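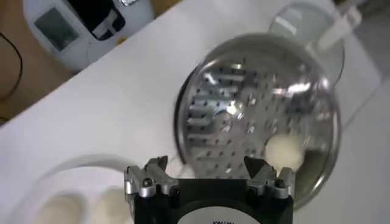
June, 4:30 pm. Skellex trial kit, second week

Dough again. Kuo-hua wants the kit judged on things that deform, the brochure having been shot entirely with wooden blocks. So: dough balls, a white plate to pick from, the perforated steel disk to put them on. Budget for consumables so far is flour.

Setup took 90 minutes. The quick start card says "minutes," which I suppose covers it.

Notes before I forget:

- Grip force runs 0 to 50 in the software, units not given. At 2 the dough gets carried. At 3 it gets a waist. Atif has asked Skellex what the other 47 are for.
- Pointed jaw tips are fine on metal, less fine on food. Soft pads are a separate line on the quote, 789 for the pair. Maksym P. thinks he can cast some in silicone by tomorrow. Maksym M. thinks so too, but about himself. Let them race.
- The wrist camera does not care for polished steel. The disk throws glints all over the view and the detector called one of them "dough, confidence high." Lowering exposure helped, then it lost the holes. Try a matte disk if Khrystyna can find one.
- Motion blur at default speed. Half speed is better, and dull to watch.
- Support answered in almost an hour, politely, with a link to the brochure.

Compared with the Valside unit: better fingers, worse manual. Valside also had a stop button you could reach without leaning over the arm.

To do: rerun with exposure locked, log force on every pick, get the pad price in writing. Atif has the return form, and the deadline on it. Plate and disk need washing before the dough sets on them.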